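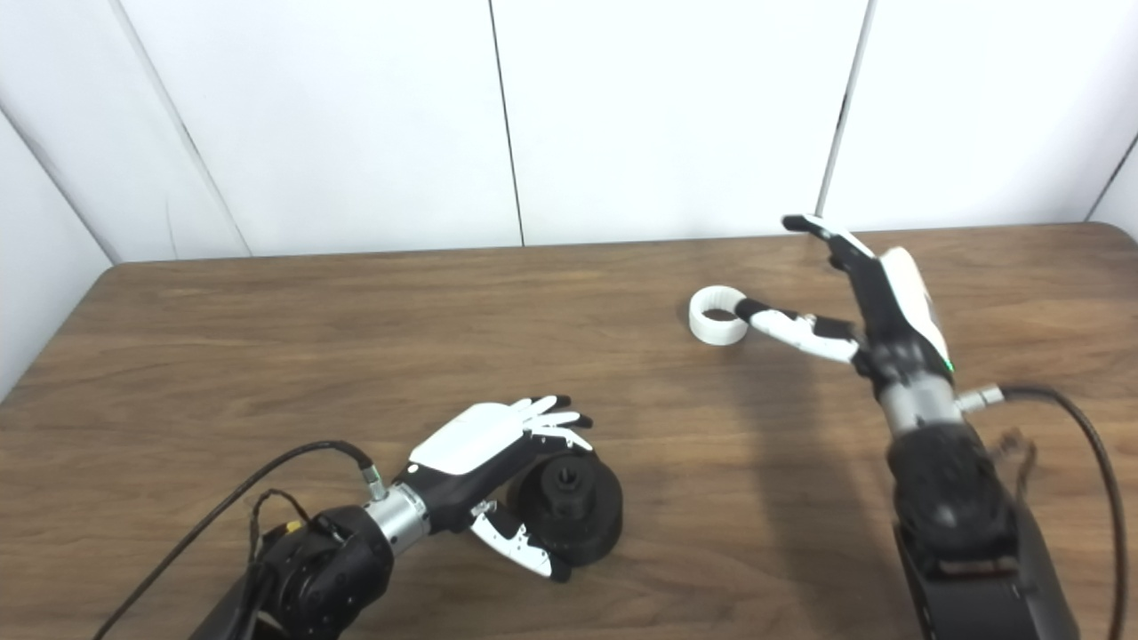

Kenna Moffat asked, after the first release, why the place index gives Halska and Vulen separate identifiers when the 1871 register treats them as one parish. The register follows the church boundary. The index follows the tax boundary, and the two villages paid separately. Users who need parish totals should group on parish_id and ignore place_id.

Szénási Parish Register Transcriptions

Version 2
Released July 25, 2021
Maintainer: Irén Hegyi

Contents

The data set holds transcribed burial entries from a single bound register. There are 612 entries, one row per entry. Entries that were struck out by the clerk are kept and marked in the status column. Blank lines in the register are not represented.

Files

burials.csv holds the main table
places.csv holds the place index, with parish_id and place_id
names.csv maps each spelling of a surname to a normalized form
notes.txt holds transcriber remarks, keyed by entry_id

All files are UTF-8 with comma separators and a header row. Fields containing commas are quoted.

Columns in burials.csv

entry_id: integer, assigned in register order
page: page number as written by the clerk
burial_date: year, month and day where all three can be read, otherwise the readable part
surname_raw: surname as spelled in the register
given_raw: given name as spelled in the register
age_raw: text, including units such as weeks or months
age_years: decimal, derived from age_raw
place_id: key to places.csv
status: clear, uncertain or struck

Transcription rules

Spelling was not corrected in the raw columns. Abbreviated given names were left abbreviated. A question mark directly after a word means the reading is doubtful. Square brackets enclose letters supplied by the transcriber. Ditto marks were expanded, and the expansion is recorded in notes.txt.

Each page was transcribed twice, independently. Differences were settled by Irén Hegyi from the original volume. Where they could not be settled, the first reading is in the table and the second is in notes.txt.

Known problems

Page 30 has water damage along the inner margin. Given names on that page are mostly partial.

The clerk changed in September, and the new hand does not distinguish u from n. Surnames from that point on should be searched in both forms.

Flirnis appears in the register as a place of origin but has not been matched to a location. It has a place_id and no coordinates.

Values in age_years for infants are rounded to two decimal places. Use age_raw for any work on infant mortality.

Changes from version 1

Halska and Vulen split in places.csv
status column added
Date format made consistent across files

Version 1 entry_id values are unchanged, so existing joins will still work. Joins on place_id need to be redone.

Corrections

Send corrections to the maintainer with the entry_id, the page number and the proposed reading. Corrections to normalized surnames should cite at least one other entry in which the same family appears.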